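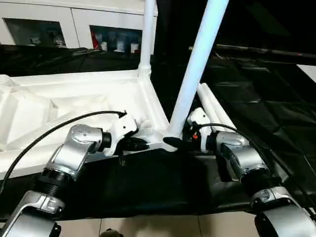

Black cable, small black plug

Nustberg Audio Forum > Cables and Accessories > Does a $278 cable do anything at all?

bjarke_overgaard
Posts: 317
Thursday, 7:42 pm

Going to ask this plainly and hope the thread stays open longer than the last one. I was in a shop last weekend looking for a replacement interconnect, three feet, nothing fancy. The salesman walked me past the $12 ones and put a Tremow in my hand. $278. I asked what it does. He said it "lets the music breathe."

I asked what was stopping it from breathing now and he told me my current cable was probably "smearing the upper mids." He has never been in my house. He doesn't know what I own.

So can anyone here tell me, in words that mean something, what I'd be getting? I'm not after "trust your ears." I've had my ears for 54 years and they have told me plenty of things that weren't so.

System is an old Tranine integrated amp, a CD player and a pair of bookshelf speakers. Room has carpet and a big window.

----

slow_vinyl_femke
Posts: 1,928
Thursday, 7:58 pm

You'd be getting a nicer box.

----

HChornovol
Posts: 64
Thursday, 8:15 pm

I'll take the other side, seeing as somebody has to. I've owned two Tremow cables and I could hear the difference from the next room. The bass was tighter and voices stood further forward. My wife noticed too and she couldn't care less about any of this stuff.

Did you ask the shop for a home trial? Most will let you have them for a couple of weeks. Costs you nothing, and then you aren't arguing about something you've never tried.

One thing though, don't judge it on day one. Mine took a long time to settle in.

----

slow_vinyl_femke
Posts: 1,928
Thursday, 8:21 pm

How long is "a long time" and what is the return period?

----

HChornovol
Posts: 64
Thursday, 8:30 pm

The leaflet says 1,000 hours. Return period was 14 days where I bought mine.

I know how that sounds.

----

bjarke_overgaard
Posts: 317
Thursday, 8:34 pm

14 days is 336 hours if I never turn it off and never sleep. So the thing isn't finished "settling in" until I can't take it back. Do they print both numbers on the same leaflet?

----

danai_z
Posts: 502
Thursday, 9:06 pm

I repaired amps and tape decks for a living until I got sick of it, so a few dull facts.

A line-level interconnect has resistance, capacitance and inductance. At three feet, between a CD player and an ordinary amp input, all of those are so small you'd have trouble getting them to matter if you tried. Capacitance can matter with a moving magnet phono cartridge. It can matter on a very long run out of something with a high output impedance, like certain old tube preamps. The OP has neither.

What does go wrong with cables, all the time:
- the plug is loose on the jack
- the solder joint behind the plug has cracked from being bent
- the shield has come off at one end, so it hums
- the contacts are filthy

I must have had hundreds of machines come in with "tired sound" and a good share of them left with clean jacks and nothing else done. The customers heard a big improvement and they were right. So when somebody swaps an old cable for a pricey new one and hears a difference, I don't call them a liar. They just unplugged and replugged a connection that had sat there for ten years.

Bjarke, try pulling yours out and pushing it back in a few times with the power off. Free.

----

HChornovol
Posts: 64
Thursday, 9:19 pm

My gear was a year old. No ten years of dirt on it.

----

danai_z
Posts: 502
Thursday, 9:27 pm

Okay. Then did you match the levels, and did you know which cable was in?

----

HChornovol
Posts: 64
Thursday, 9:33 pm

Of course I knew which cable was in. I'm the one who plugged it in.

----

slow_vinyl_femke
Posts: 1,928
Thursday, 9:35 pm

Well, there you go.

----

Boros_B
Posts: 11
Thursday, 10:02 pm

Newish here, so tell me if this has been done to death. My brother and I tried it at home in May. He had a borrowed set of Bárány cables, pretty expensive, and I had the ones that came free with a DVD player. He sat with his back to the rack and I either swapped them or pretended to swap them, making the same amount of noise both times. Same track, same volume, 20 goes.

He got 11.

Before we started he told me it would be "embarrassing how easy this is." Afterward he said the test made him tense and you can't hear properly when you're tense. He gave them back though.

----

HChornovol
Posts: 64
Thursday, 10:11 pm

He's got a point about being tense. Listening for enjoyment and sitting an exam are different things. You relax into a system over weeks. Flipping back and forth every thirty seconds tells you very little.

And one brother on one evening isn't science either.

----

Boros_B
Posts: 11
Thursday, 10:18 pm

No, it isn't, I agree. I only thought that if it was night and day he'd have got more than 11.

----

bjarke_overgaard
Posts: 317
Thursday, 10:24 pm

That's the part that bothers me. In the shop it's night and day. In the ads it's night and day. Your wife hears it from the kitchen. Then somebody sits down without knowing which is which and suddenly it's a shy little effect that needs weeks of calm. It can't be both.

Hnat, I'm not picking on you, I appreciate you sticking around. But if it's subtle I'd like the price to be subtle too.

----

HChornovol
Posts: 64
Thursday, 10:40 pm

Fair enough. I'd say this in defense of the expensive ones and then I'm off to bed. They're well made. The plugs grip properly and they don't fall apart when you move the rack. I've had cheap ones where the center pin stayed behind in the jack when I pulled. That's worth money to me.

----

danai_z
Posts: 502
Thursday, 10:52 pm

Agreed on the pin, I've dug out plenty of those with tweezers. But you can get a decent plug, with proper strain relief and decent shielding, for $20 or so. Above that you are paying for braid and for the salesman's lunch.

Look at the plug end before you buy anything. Does it sit straight? Does the jacket go well inside the shell or stop short? Wiggle it. If they won't let you take it out of the package to wiggle it, I'd go somewhere else. And watch out for the ones that clamp down like a vise. I've seen those pull the whole jack off a board.

----

slow_vinyl_femke
Posts: 1,928
Thursday, 11:05 pm

Can we also talk about the big window? OP has a bare window in a small room and somebody is trying to sell him wire. Hang a heavy curtain. That you'll hear with your back to the rack, tense or not.

----

bjarke_overgaard
Posts: 317
Thursday, 11:12 pm

I never said it was bare. There's a blind.

----

slow_vinyl_femke
Posts: 1,928
Thursday, 11:13 pm

A blind is bare.

----

mod_team_nustberg
Posts: 840
Thursday, 11:20 pm

Friendly so far, please keep it that way. Room treatment has its own section, and two posts about direct current and the moon have been removed.

----

bjarke_overgaard
Posts: 317
Friday, 6:50 am

Did what Danai said before work. Power off, plugs in and out a few times, wiped the jacks. The reason I wanted a new cable in the first place was a crackle in the left channel when I walked across the floor. It's gone this morning. Might be back tonight, I'm not declaring anything after twenty minutes of one CD.

If it comes back I'll get one of the $12 ones, after wiggling it. I did phone the shop to ask whether I could borrow the Tremow and do what Boros did with her brother. Left a message. Hnat, would you take the test if I posted you the results sheet?

----

HChornovol
Posts: 64
Friday, 7:31 am

Sure, but I get to pick the music, and I get a practice round where I know which is which. And I'm not doing 20. Ten.

----

danai_z
Posts: 502
Friday, 7:44 am

Practice round is fine, everybody should have one. Ten is too few. You could get eight by luck and then we'd never hear the end of it. Do 20 over two evenings and have a beer in between if you're tense.

----

HChornovol
Posts: 64
Friday, 7:49 am

Two evenings, fine. My wife will do the swapping. I'll still bet on the Tremow.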